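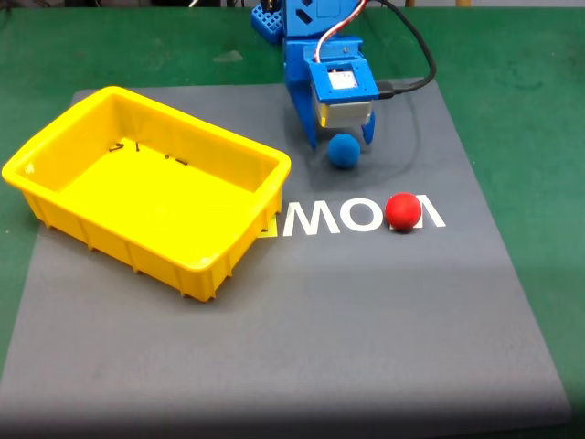

Benchtop robot cells have multiplied in training shops and small labs faster than the paperwork that governs them. The arms are light, the payloads are a few ounces, and the operator usually sits within reach of the gripper. Rules written for fenced industrial cells fit this arrangement badly. A typical setup needs little more than a mat, a yellow plastic tray and a couple of small balls, one blue and one red, with the fingers of the arm standing open over the work. Each of those items raises a question that a written procedure ought to settle: where the tray may sit, what may be in it at the start, how far apart the objects are placed, and who is allowed to touch any of it while the motors are powered.

The Skovau bench rules are one attempt at an answer. They were drafted by Gunnel Rønning and Fadi Hakim for the shared workshop at Skovau and put into use in September. The current text covers 40 benches at two sites, Skovau and Brokham. It is short, and most of it concerns the state of the bench before the first cycle.

Section 1 deals with placement. Every fixture is to be located against a mark or a stop, and its position recorded in the bench log. A tray set down by eye drifts over the course of a shift, and the operators tend to correct for the drift without writing it down. Rønning reviewed 226 log sheets before drafting the section and found fixture position missing from most of them. "The arm settings were recorded to the last digit," she says. "The tray was recorded as 'left.'"

The rules also require that a container rest fully on the mat. Overhang is treated as a fault even where the container is stable, as a thin mat can lift one corner and change the height of the rim. The same clause prohibits using printed text on a mat as a position reference. Lettering varies between print runs, and objects placed on it cover the very marks the next operator needs.

Section 2 covers debris. Containers are emptied and wiped before each series, and anything found inside goes into a labeled bag with the bench number and time. Small dark fragments get particular attention: they may be trimmings from another task, or they may be pieces of a finger pad or cable jacket. The inspector is not asked to decide on the spot. The bench stops, the fingers and cables are checked, and the finding is entered.

Section 3, on cables, drew the most comment during review. Servo leads must be secured so that no loop can catch on the bracket at any joint angle the task permits. Toon Stevens, who maintains the arms at Brokham, argued for a fixed limit on loop size. Hakim preferred a movement test, in which the arm is driven slowly through its full task range while a second person watches the leads. The movement test was adopted. It is repeated every 200 operating hours and after any change of gripper. Leads are replaced at 800 hours whatever their condition.

Stevens still considers the test too dependent on the person watching. He has asked for a go/no-go gauge in the next edition, and a draft drawing is circulating.

Section 4 sets out hand access. Motors are off before anyone reaches past the edge of the mat. A software pause does not count. Resetting a dropped object by hand during a cycle ends the cycle, and the result is logged as incomplete. Amarachi Lawal, who trains new operators at Brokham, reports that this is the clause most often broken. Her trainees now practice the power-down sequence for a full session before they run a task.

The rules say little about force limits or emergency stops, which remain under the general workshop code. Nanami Fukuda of Nisbet, who reviewed the draft from outside, regards the split as a weakness. An operator with two documents will read the shorter one, she notes, and the stop button is in the longer. A one-page summary combining both has been posted at Skovau. Brokham has yet to adopt it.

Comments on the second edition go to Hakim. The section on shared fixtures, held over from the first draft, will be taken up then.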